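Projet de groupe : un itinéraire en voiture entre Stetlow et Tindstead
Rapport remis le 2/6/19
Rédaction : Siyabonga Mkhize

1. Le choix du trajet

Pour ce projet, nous devions préparer et faire un petit voyage par la route, puis noter ce que le voyageur rencontre entre les villes. Mon groupe a choisi la route ancienne de Stetlow à Tindstead, qui mesure presque 50 kilomètres. La route nouvelle est plus rapide, mais elle évite tous les villages.

Nous sommes partis le matin avec deux voitures. Le premier arrêt était à la ferme Timmermans, où on vend du fromage et du cidre. La propriétaire nous a expliqué que les visiteurs viennent surtout en juin, avant les grandes chaleurs.
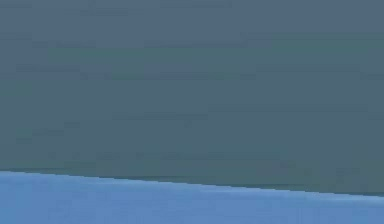 2. Les arrêts

Après la ferme, nous avons compté trois villages avec une place pour stationner. Dans un seul, il existe un panneau pour les touristes, et il est écrit dans une seule langue. Le moulin de Trorkudance était fermé, malgré l'horaire donné par l'office de tourisme. Nous avons donc mangé au bord de la rivière.

3. Remarques

Le trajet a pris deux heures de plus que dans notre plan, car j'avais mal calculé les arrêts. Je propose d'ajouter des toilettes publiques près du moulin et de corriger l'horaire. La carte du trajet et les dépenses d'essence se trouvent en annexe.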